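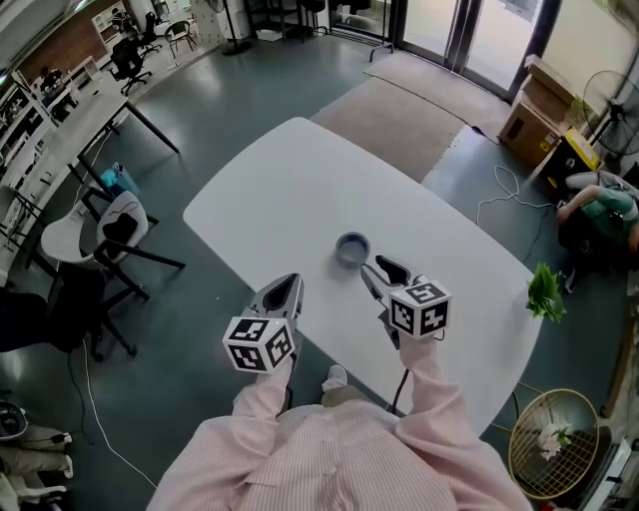 How is a youth soccer team picked for the Isholm Cup? Each region enters one team through a qualifying round in September, and the host town gets an extra place.

08/04/2022
By the Griltby sports desk

The format has changed little. Teams play in groups of 4, with two halves of 25 minutes and no extra time. A win earns 3 points. Ties on points are settled by goal difference, then by goals scored, then by the drawing of lots.

Rikham hosts this season. Its ground holds 1,000 people, all on one side of the field, and the far touchline is closed to the public. Kołodziej, the timing firm, supplies the match clocks. Referees still keep the official time on their own watches.

Squads may list 16 players. Substitutions are unlimited in the group stage but must be made at a stoppage. A player sent off misses the next match, including a final.

Visiting teams stay in school dormitories and train on the lower field, which has no floodlights. Sessions there end by sunset.

Comments (3)

touchline_dad: Does a red card carry over from qualifying?

northend: It did last season.

keeper12: Lots should go. Use penalties.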